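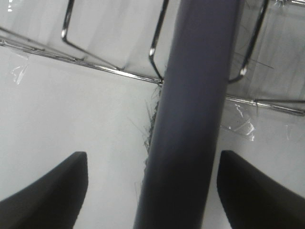 Progress Report No. 2, p. 1

Home | Projects | Reports | Funding | Contact

Grarkura Shared Workrooms: Bench Cleaning and Tool Storage
28/05/2023
Prepared by Francine Ross for the Osham Small Works Fund

1. Scope of this report

The grant covers the supply, placement and upkeep of dry-cleaning tools (hand brush and dustpan) at the worktables in the Grarkura building, with a storage position for each set on the tabletop. Wet cleaning, floor care and waste collection are outside the grant and are reported only where they affect the work.

The first report dealt with purchasing and the survey of table surfaces. The present one deals with placement, the first period of daily use, and the condition of the sets at inspection. Section 6 requests one change to the approved budget lines. No change to the total is requested.

2. Installed equipment

There are 19 tables in the program. All have now received a brush and dustpan of matching colour and a chrome wire dish rack, which serves as the storage position. The sets in the Turcotte room are gray-violet. The other rooms have the same pattern in whatever colour the supplier had in stock, and this has made no difference to use.

The rack is an ordinary kitchen item: two parallel base rails with upright wire loops between which plates would normally stand. It was chosen over a wall hook for three of the rooms where the tables stand away from the walls, and then adopted for the rest so that one storage method applied throughout. It requires no fixings. The tabletops are the property of the building and may not be drilled, a condition carried over from the lease and noted in the original application.

Racks are placed toward the back of the table with the long side parallel to the back edge. In the Turcotte room the white tops are made up of panels, and the racks were set so that the seam between panels remains clear for brushing. Fine debris collects along the seam and has to be worked out lengthwise with the bristle tips. A rack foot standing on the joint prevents this.

3. Storage position of the brush and dustpan

The written procedure issued with the sets asks for the dustpan to be stood on edge between two loops and for the brush to be laid along the row. Compliance with the first part is good. Compliance with the second is poor in every room.

The difficulty is one of length. The brush handle is long in relation to the rack, and when the head is placed at one end the balance of the tool is toward the handle. Users put it down wherever it will stay, usually at the end of the rack nearest their working hand. 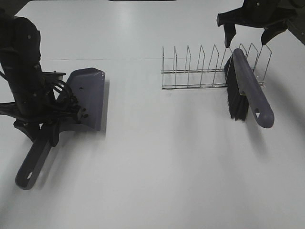
Three positions were recorded during inspection. In the first, the brush lies along the tops of the loops as the procedure intends. In the second, it leans at a diagonal on the end loops with the handle running down to the tabletop. In the third, it is on the table beside the rack. The second is by far the most common and is stable enough for ordinary purposes, although the handle then occupies working surface in front of the rack and is knocked from time to time by trays.

Florence Ouellet, who keeps the room log for Turcotte, has proposed that the leaning position be accepted and the procedure rewritten to match. Her argument is that the tool is found at once, can be picked up with either hand, and brings only the ends of the bristles into contact with the table. I agree with the proposal subject to one qualification: the rack should be moved back far enough that the handle tip does not come into the working area. Revised wording is in draft and will be issued with the next round of table cards.

The dustpan also has a hole near the end of the handle for hanging. The Folitz room has hooks under the shelf left by a former tenant, and there the dustpans are hung up and the racks hold only the brushes. This arrangement has been left alone.

4. Cleaning results

Tables are brushed at the close of each booking. The sequence is back to front, with the pan held against the front edge and the last pass made across the table. The pan edge is straight and meets a flat top without a visible gap when new. After the first months of use some of the edges have a slight burr where they have been pushed against the metal trim in the Folitz room. The burr lifts the edge and leaves a line of dust which has to be taken up with a second pass. Light sanding by hand corrects it. Replacement has not been needed for this reason.

Matte white tops show residue clearly and were the easiest to assess. The darker tops in Folitz were inspected by wiping with a dry white cloth. Results were acceptable for both, with the exception of the area beneath the racks. Users brush up to the base rails and stop. Crumbs, thread ends and paper dust pass under the rails and stay there until the rack is lifted. The table card has been amended to read "lift rack, brush beneath, replace rack," and a check after the amendment found an improvement in Turcotte and none in Folitz.

Brush heads are knocked clean against the inside of the waste bin and washed at the end of the month. Bristle splay is moderate. Washed brushes are dried bristles down on a towel. They had been dried standing up in the racks, which let water run into the ferrule end of the handle and drip on the base rails.

5. Condition of the racks

The chrome finish is sound on all racks except those nearest the sinks, where small brown points have appeared at the welds between loop and rail. The points wipe off with a mild abrasive and come back. The supplier has been asked whether a coated version exists in the same dimensions. No reply has been received. If none is available, the affected racks will be exchanged with racks from dry positions so that wear is spread evenly.

Loops have been bent in a small number of cases, mostly outward at the ends, consistent with the brush being pressed down at an angle. They were bent back by hand. Spacing matters only for the dustpan, which needs a gap wide enough to receive the pan but narrow enough to hold it on edge. A spacing block cut from scrap maple is now kept in the supply cupboard for resetting them.

The racks slide on smooth tops when a tool is pulled out quickly. Clear silicone feet were tried on one rack in Turcotte and have stayed in place through washing. It is proposed to fit them throughout.

6. Budget

Expenditure to the date of this report is $1586, all of it within the approved lines for tools, racks and printed cards. Receipts are attached to the financial form submitted separately.

An amount of $400 remains under "wall fixings." With the tabletop rack adopted in all rooms, the line is no longer required for its stated purpose. Approval is requested to move the full amount to "replacement parts," to be applied to silicone feet, spare brushes and, if available, coated racks for the sink positions.

7. Work outstanding

Issue of the revised table card with the leaning position and the rack setback. To be done once the wording is agreed with the room log keepers.

Fitting of silicone feet, Turcotte first. Dependent on the decision under section 6.

Second check beneath the racks in Folitz, with the lifting instruction explained in person at the start of bookings for a trial period.

Reply from the rack supplier.

The final inspection is planned for December and will use the same sheet as this one so that the entries can be compared table by table. Completed sheets for the current inspection are held at the Grarkura office and can be sent to the Fund on request.

F. Ross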